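Robot Handling Practice, Unit 4: Good Practice for Two-Arm Work on Small Personal Items
Course notes by Evdokia Dimitriou

Welcome back! Last time we got as far as the arm that moves one thing from a tray to a bin. Now we get to my favorite part of the course, two grippers sharing one light object. It's where most of the house rules start to make sense, and it's a lot of fun once you have the habit of it.

A word on terms first. A standard is a published document that an outside body keeps up to date. A house rule is what your own lab has agreed on. Both count in this course, but please don't mix them up in your reports. If you write "the standard requires", give the title and clause. If it's ours, write "lab rule" and the number from the blue sheet.

Lab rules for two-arm tasks

Rule 1. One arm holds, the other arm works. Decide which is which before the run and write it on the run sheet. If the roles swap halfway, that's a new step and it gets its own line.

Rule 2. The idle arm waits open, clear of the surface, and outside the path of the other arm. Closed fingers hanging over the table are a bad habit - I see it every January with the new group.

Rule 3. Grip the container before the contents. With cases, boxes and pouches, the hard outer part takes the load. Anything with lenses, screens or thin hinges is touched only when the step calls for it.

Rule 4. Cables get checked at full reach as well as at rest. Junaid Khokhar's group at Gavalas added this one to their own sheet last year, and we copied it word for word because it's so good.

Rule 5. Anyone working near the cell tells the operator first, and the operator answers out loud. A nod doesn't count. Hands stay outside the reach of both arms unless the operator has called a stop.

Rule 6. Three clean runs at low speed before you raise anything. Change speed or grip force, never both together.

Choosing a test object

Pick something with a hinge! A lid that opens gives you a moving part, a changing outline and a place where two grippers can get in each other's way. The Waralen exercise uses 11 objects, and the hinged ones bring up the best questions in class. Shiny surfaces are worth including too, and so are clear ones, as they can be hard for a camera to read.

Osian Gronow asked whether a soft pouch would do as a starter object. It will, but leave it until Unit 6, when we talk about things that change shape under the fingers.

What goes on the run sheet

Object and starting pose (lid open or closed, which way the hinge faces)
Holding arm, working arm
Speed and grip settings
Where each person stands
Reason for every stop, even the silly ones

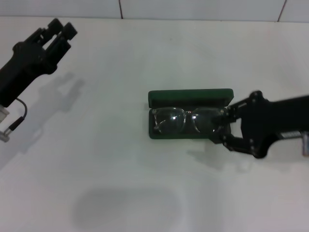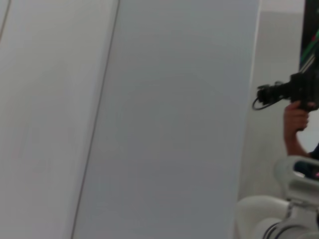 Fig. 4.1 (first picture): two grippers and an open glasses case. Fig. 4.2 (second picture): a person with a handheld camera rig near the robot's white arm assembly.

For the next session, read pages 3 to 16 of the Skurnitz reader and bring one run sheet, filled in by hand. Stavros Pappas will be in the lab from 4 p.m. if you want to go over yours beforehand.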